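Fetching Items from an Upper Cabinet with a Home-Built Arm Controller
Project report, spring term
Nuanchan Chaimongkol

1. Purpose

The aim of the project was to write and tune a controller that moves a robot arm and gripper into an open kitchen cabinet, closes on a light item, and brings it down to the counter. The controller is called Nurkel. It runs on a desktop computer and sends joint targets to the arm over a wired link. The code was written at home and at the Dramton shared workshop, and all the reach trials were run in a kitchen.

An earlier version, Osman, used fixed waypoints typed in by hand. It worked only when the base was parked in exactly the same place each time. Nurkel replaces the fixed waypoints with a short path planned from the cabinet opening.

2. Setup

The gripper has jointed fingers and is mounted pointing down. The planner needs three measurements before a run: the height of the cabinet floor, the width of the opening, and the distance from the base to the counter edge. These were entered with a tape measure in January and checked again whenever the base was moved.

The coffee maker, the faucet and the wall-mounted soap dispenser were entered in the planner as solid boxes. Each box was padded by 40 mm on every side. The power cord on the wall was not modeled. The lowest part of the path was limited so that the fingers stay above the coffee maker until the arm has cleared it.

3. Reach trials

Each trial used the same starting pose. Joint speed was held at a low setting for the approach and lowered again for entry into the cabinet. A trial was scored as a pass if the gripper entered and left the opening without contact with the cabinet.
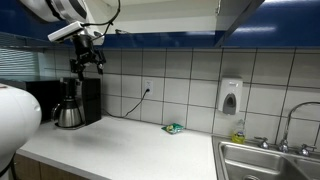 The kitchen with the gripper above the coffee maker in the first view and in front of the open cabinet in the second.
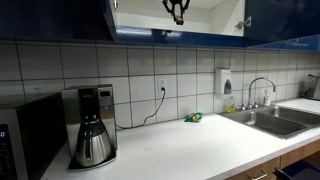

Why is the path planned again for each trial when the cabinet does not move?
The base does not stop in the same position every time. A small error in its heading becomes a large error at the fingertips when the arm is extended, so a stored path would drift into the cabinet side.

4. Results

A total of 213 trials were logged. Osman was used for 92 of them and Nurkel for the rest. Most of the Osman failures were contact with the side of the opening during entry. Nurkel reduced these, but it introduced a different fault: on some runs the planner found no path and stopped before moving. Those runs were scored as failures.

Log files are stored under the folder name Ustela, run numbers 1 to 213. Run 40 was recorded with the wrong opening width and was repeated under the next number. Both are included in the total.

5. Remaining work

The padding is the same on all sides of every box. It should be smaller on top, where the arm has more room to correct. The measurements should also be taken by the sensor at the start of a run, which would remove the tape measure step. Gripping force was set by hand and was not studied in this project.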